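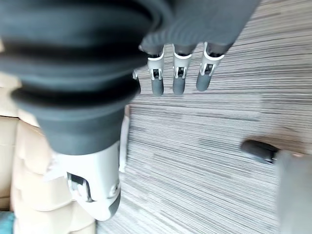
How often should you vacuum a carpet in a room people walk through every day?
Twice a week for the paths people take, once a week for everything else, and slower than you want to both times.

Most of us vacuum the way we sign receipts. One quick push, one quick pull, done. Carpet hangs on to grit down at the base of the pile, and a fast pass mostly tidies the top so it looks nice for company. Try four slow strokes over the stretch inside the door and see what ends up in the canister. I did this in August, felt briefly proud, and then felt something else.

Crumbs and dry dirt
Vacuum first, always. Water on dry dirt makes mud, and you now own a carpet with mud in it.

Spills
Blot with a white towel, working from the outside in. Do not scrub. Scrubbing feels like progress and leaves a fuzzy patch you will be looking at for years. Cool water next, then a drop of dish soap in a cup of water if the spot is still there, then plain water again to get the soap out. Soap left behind collects dirt and gives you the same stain back in a week, slightly larger.

Furniture dents
An ice cube in each dent, left to melt, then fluff the pile with a spoon. Allow 6 hours or so before deciding it failed. The dents from our old bookcase took two tries, and one is still there under a plant.

Smells
Baking soda, a thin layer, left for 35 minutes and vacuumed up. Thin! The whole box will get into your filter, and then your vacuum has a problem too.

Renting a machine
The hardware store in Pevside rents carpet cleaners by the day. Move the furniture the night before, go easy on the soap, and make twice as many drying passes as wet ones. Open the windows. Keep everybody off it until it's dry, including whoever says they're only getting their keys.

Check the hose for socks before you return it.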